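# skolodex-openday

Two-arm tabletop episodes recorded during the May open day at the Goodwin building, Gruralen.

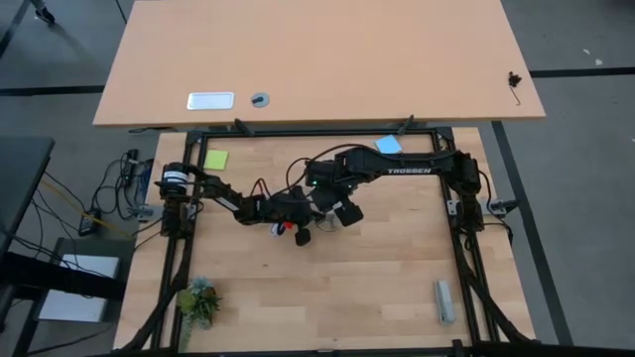 Skolodex is the bimanual bench used by the Gruralen manipulation group. The open-day set covers one task family: pick up a small object with one arm, pass or present it to the other, and put it down at a requested spot. Visitors chose the object and the spot; an operator drove the arms. The arms, the right one marked Trossen, are mounted at the left and right of a black metal frame, facing each other over a butcher-block top, and they meet near the middle of the table. Sticky notes on the wood served as put-down targets, yellow-green at the far left and light blue toward the far right. The stapler and the small plant at the near corners are distractors and are never the requested object.

## Contents

| Split | Episodes | Operator | Notes |
|---|---|---|---|
| `demo_am` | 70 | K. Ametepe | morning groups |
| `demo_pm` | 70 | K. Ametepe | afternoon groups |
| `free` | 37 | mixed | no fixed task, see below |

`demo_am` and `demo_pm` follow the same protocol. They are kept apart because the gripper pads were changed over lunch and the new pads slip less on smooth parts. Do not merge them if you are measuring grasp success.

`free` holds episodes in which staff let a visitor take the leader arms under supervision. Motion is uneven and many episodes end without a placement. We do not recommend it for policy training. It has been useful for testing filters that reject bad demonstrations.

## Episode layout

```
demo_am/
 ep_000/
 joints.csv
 commands.csv
 overview.mp4
 meta.json
 ep_001/
 ...
```

- `joints.csv`: measured joint positions, both arms, radians. Left arm columns come first.
- `commands.csv`: commanded positions, same column order.
- `overview.mp4`: fixed view of the bench. No audio.
- `meta.json`: task string, object id, target id, outcome, operator code.

Timestamps are in milliseconds from the start of the episode. The two CSV files share a clock. The video does not; the offset is stored in `meta.json` as `video_offset_ms` and can be up to 200 ms. Apply it before you align anything.

"Left" and "right" always mean left and right in the overview video. The controller software uses the opposite convention and some early scripts still print its names.

## Task strings

Task strings were typed by staff at the bench from what the visitor asked for. Spelling was corrected afterward, wording was not. Typical entries:

- `hand it over and put it on the blue one`
- `yellow note, left arm only`
- `pass it twice then put it back`

The last kind has no target note. For these, `target_id` is `start`, and the outcome is scored against the pick position.

## Outcome labels

- `placed`: object released and at rest, touching the target.
- `missed`: released and at rest, not touching the target.
- `dropped`: lost from a gripper before release was commanded.
- `stopped`: ended by the operator or by the stop button.

Korkor Ametepe labeled both demo splits from video. A second pass was done on `demo_pm` only. Disagreements were nearly all between `missed` and `dropped` when an object slid out late in the opening motion. Those episodes carry `"ambiguous": true`.

## Known problems

1. The clear or greyish round part is hard to find in the video. Its rim has little contrast against the wood, and the grippers often cover part of it. Use the gripper position at contact if you need its location.
2. The notes were not taped down and can shift when an object is dragged across them. Target positions in `meta.json` are start-of-episode values.
3. People stand and walk near the bench. Feet and lower legs may appear at the top of the video. Faces should not; report the episode if you find one.
4. The loose cables above the arms move with them. Background subtraction picks this up as object motion.
5. In `demo_am`, the right gripper reports a small nonzero opening when fully closed. Subtract the value in `calib/right_zero.txt`.

## Running the same demo

The open-day procedure is in `docs/visit.md`. Short version:

1. Power both arms and wait for the homing check to pass.
2. Place one object between the arms, clear of the notes.
3. Confirm that visitors are behind the floor line.
4. Start the recorder, then read the task string aloud.
5. End the episode with both arms parked.

Keep the stop button with the staff member who is not driving. For groups with young children we ran at the reduced speed setting; `meta.json` has `"slow": true` for these.

## Playback

```
python tools/play.py demo_pm/ep_012 --overlay joints
```

The overlay needs the calibration folder next to the splits. Playback on the real arms is supported through `tools/replay.py`, but it has been tested only on the Goodwin bench. The Festwood bench uses a different arm spacing and will collide at the handover.

## Access

Internal to Gruralen and Festwood. Requests for the unfiltered video go to Korkor Ametepe. Bug reports go in the tracker under `openday`, with the split and episode number in the title.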